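Finish care on shared tables

Sealed wood tops in the Kovside building were recoated in May with Brastier satin, two coats, 45 minutes between coats.

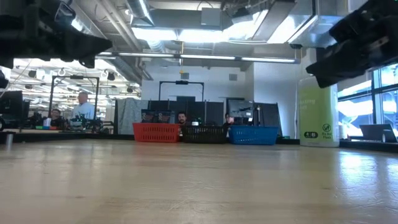 Full cure takes 6 days at normal room temperature. Until then, wipe with a damp cloth only – no ammonia, no citrus cleaner. Fine scratches that do not catch a fingernail can be left alone. Deeper ones should be reported with the table number, and we will sand locally with 320 grit and spot coat. White rings usually come from trapped moisture and often clear overnight.

Felt pads are in stock under part number 508. Replace any pad worn thinner than a dime. The next inspection is on a Sunday, starting at the Lundgren end.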